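Ganlow Workroom – Notebook
Entry 3549, December 13, 2025
Entered by: Hòa Ninh
Subject: Backpack packing, soft items
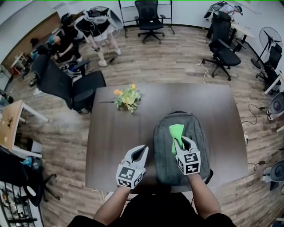
Fig. 1. Gray backpack on the brown table, green cloth at the top opening.

The session was devoted to the gray backpack and the green cloth. Đức Mạc set out the table and Kha Lục kept the written log. The artificial flowers remain on the table near the far edge, as in the March entries, and should stay there until the series is closed.

Procedure as agreed: the backpack lies on the tabletop with the zipper open, and the cloth goes in through the top. Cloths are to be folded once before packing. An unfolded cloth tends to catch at the zipper seam, and the log should record this as "caught" even when the cloth is freed without help.

A total of 50 packings was planned and 49 were entered. The remaining one was stopped when the backpack slid toward the table edge – it is marked void and will not be repeated. Time allowed per packing was 90 seconds. Kha Lục considers this generous for a single cloth; I would keep it unchanged until two cloths have been tried.

Room: the office chairs are to be kept clear of the table on all sides. The metal stand at the back wall may stay where it is. Bảo Lưu has asked whether it is still needed. No decision yet.

Outstanding:
Second cloth, different color, to be requested from Vammont.
Zipper pull to be checked for wear – Đạt Diệp.
Log sheets to be copied into the shared binder before the next entry.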